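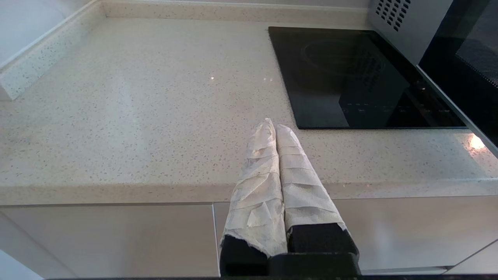 Matbridge home kit for wiping kitchen counter, is it worth the money?

Posted by Kayode Ojo

Good evening to all. I consider to buy the Matbridge arm kit, mainly for the kitchen of my mother. The seller, Nnaji, offers it with a 33 day trial. My questions are: can it wipe a stone counter with only paper on the fingers, and does it manage near a microwave whose door stays open? Her kitchen is like this one.

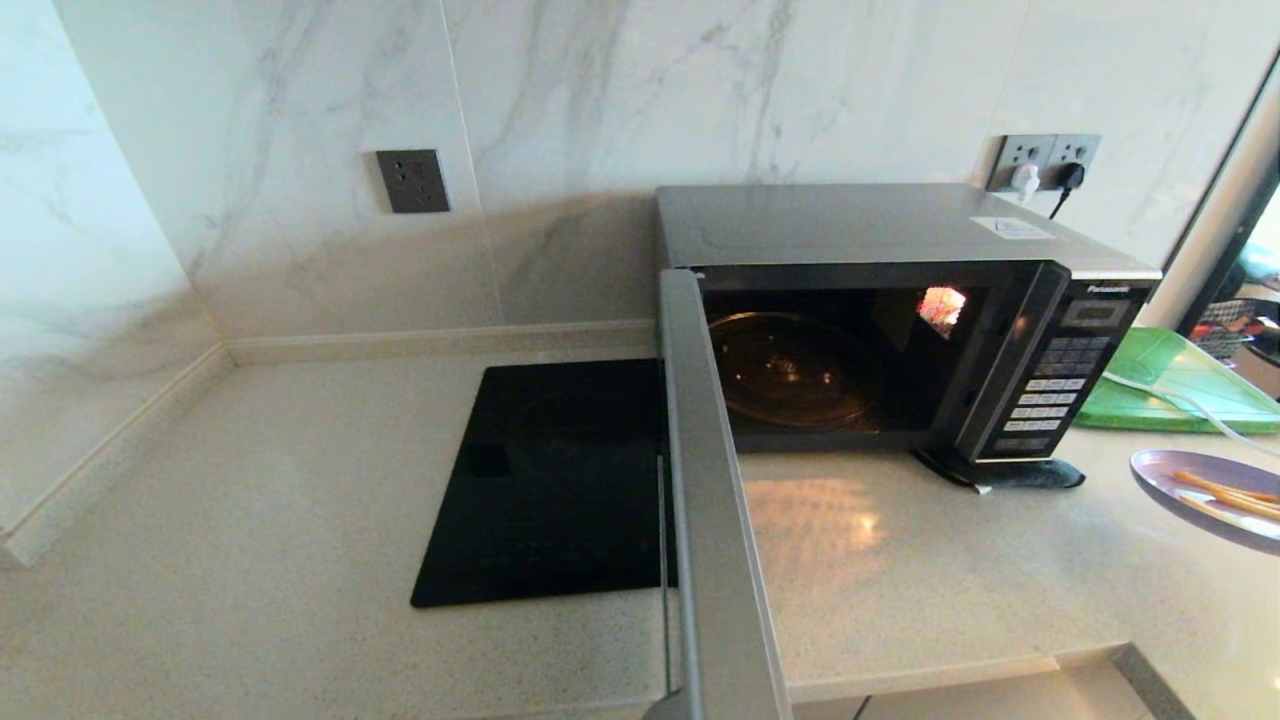

Microwave with the door open, induction hob to the left.

Thank you in advance.

Ebuka Etim

I have had the kit since October. For flat stone it is good enough. You wrap each finger with kitchen paper, quite tight at the tip, and you set the pressure to 2. On 3 the paper tears at the lower edge. Please lock the hob controls first, mine switched on once when the finger passed over them.

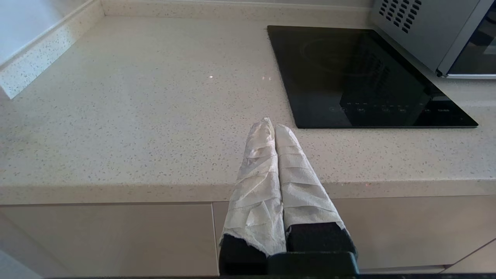
The corner by the upstand is the weak place. The fingers do not go fully inside it and I finish it by hand. About the open door I would be careful. The kit sees the wide side of a door well but a thin edge badly, so I close mine before I start. I paid 200 extra for the Varkska wrist camera and it helped a little.

Pritus user

Don't buy, the cloth is cheaper. Also support answers only in the morning.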